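Forum > Simulation and Test > Rules and Practice
Thread: Minimum rules for wrist-view review of simulated grasps?

dredard_cell
We are writing up our house rules for checking simulated manipulation runs before they go into a training set. The draft has a section on the wrist view, and I want opinions before it gets frozen in November. These two are from one of our household setups in Nistora.

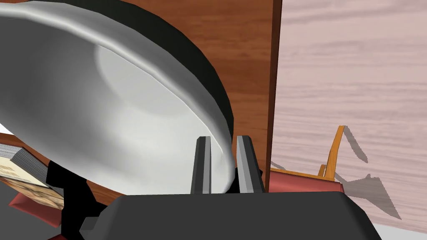
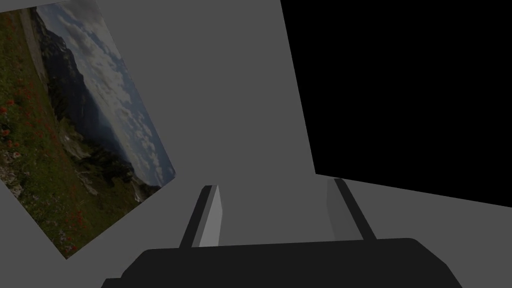 The draft says a reviewer can pass or fail a grasp from the wrist view alone if both fingers and the object are in view. It also says any stretch where the wrist view shows only walls or background gets trimmed. I'm fine with the first rule and not sure about the second.

mocanu_bench
I would go the other way on both. With a thin rim between the fingers you can't tell contact from near contact in one view. Our rule is 2 sources for every pass: the wrist view plus the contact log. If they disagree, the run goes to a second reviewer. It slows us down but we stopped having arguments.

plainwrench
Agree on the contact log. A bowl rim is a bad case for judging by eye. The bowl in the first one fills so much of the view that I couldn't say how far the fingers are past the lip.

tallowfield
Disagree with trimming. The open gripper with nothing in it is part of the run. If you cut every approach and retreat because the background is dull, the policy never sees what moving through free space looks like. We trimmed for one release and had to put it all back.

dredard_cell
That was my worry too. The argument for trimming is that gray surfaces carry no information and take up storage.

tallowfield
Storage is cheap. Tag it and keep it. Then whoever trains on it can decide.

kestrel_ops
Nobody has mentioned the black area at upper right in the second one. Is that a dark panel, an opening, or missing geometry? Our checklist makes the scene author answer that before any run is accepted. If it's a hole in the scene, every run recorded there gets a flag.

dredard_cell
I can't tell from the still. I'll ask the scene author and add the question to the draft – it should have been there.

plainwrench
I don't think a hole should block a run if it's out of reach. Flag, yes. Block, no.

kestrel_ops
We block. A real room has no black void in it, and I don't want a model learning to use one as a landmark. The landscape picture is fine, it's something a real home could have.

mocanu_bench
Closer to plainwrench on this. Put it in the metadata and set a limit on how long it can be in view. Lelimon's template has a field for scene defects that works well enough, and you can copy the layout.

dredard_cell
Thanks. Changes so far: contact log required for every pass, no trimming, idle stretches tagged, scene defects declared by the author before review. Block or flag is still open. I'll post version 2 with both wordings – 6 people here have to sign it, so expect it to take a while.

kestrel_ops
Please put the tag names in an appendix. Ours are spread over three documents and it's a pain.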